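Course Handout 3: Recording Demonstrations with the Hand-Held Grippers
Introduction to Robot Learning, Project Section
Instructor: Bhavana D'Souza
Lab assistants: Győző Bárány, Meenakshi Mathew

Revised November 11, 2023. This replaces the version from April. The main changes are in the sections on starting position and on naming files.

What you are doing

Each group records demonstrations of one tabletop task using a pair of hand-held grippers. The recordings are used to train a policy in the second half of the course. Your group needs 133 usable demonstrations by the end of the project. Extra recordings are welcome, but a long set of sloppy ones will not raise your grade.

The task for this round is a handover. One gripper picks up the part, passes it to the other, and the second gripper sets it down in the tray. Parts and trays are in the drawer marked Cillwood.

Before you start

Read the Koivisto notes on calibration first. They are short. Then check the following at the bench:

Fingertips close fully and meet at the point.
Lens is clean. Use the cloth, not your sleeve.
Marker block is firmly attached. If it moves when you push it, stop and tell Győző.
Storage has room for a full session.
The tabletop is clear except for the part and the tray.

Do not swap fingertips between grippers. The pads wear differently, and a mixed pair changes how the part sits in the grip.

Starting position

Begin every demonstration with both grippers over the table and the fingertips shut. Hold still while you count to 3, then begin the task. The processing script looks for this pause and will drop any recording that does not have it.

Keep the two grippers close enough that each one can see the other for at least part of the motion. The square marker is what lets us work out where one gripper is relative to the other. If your hand or sleeve covers it for the whole handover, the recording cannot be used. 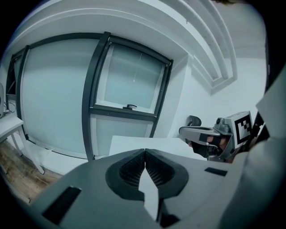
Figure 1. One gripper seen from the other, with the square marker on the side of the white block.

The view is wide and strongly curved, so objects near the border look stretched. This is normal and is corrected later. Do not try to make up for it by holding the gripper at an odd angle.

Moving

Move at the speed you would use to hand someone a full cup. Most first recordings are too fast. Sreekumar Nadar's group last year threw out their whole first session for this reason and had to book a second one.

Keep your wrists loose and your elbows off the table. Open the fingertips all the way before you approach the part - a half-open grip tends to push it. When you pass the part, close the receiving gripper first, wait a moment, then release with the other.

If you drop the part, stop the recording and mark it as failed. Please do not delete it. Failed recordings go in their own folder, and we use them in the unit on error detection.

Work in blocks of 20 and then change operators. Tired hands drift, and it shows in the data. It also helps to have more than one person's style of movement in the set.

Naming and uploading

Use group name, operator initials, and recording number, with an underscore between each. For example, the first recording by Candela Cantero in group Varetlow is Varetlow_CC_001. Keep counting up when you change operators. Upload to the Sunanness folder before you leave the lab. The upload tool takes up to 500 files at once, so one batch is enough for any session.

Hand in with your recordings

A one-page log giving the operator for each block, the number of failed attempts, and anything that changed during the session, such as a moved tray or a blind that was raised or lowered. Lighting changes matter, so write them down even if they seem small.

Questions about hardware go to Győző. Questions about the script or the folder go to Meenakshi.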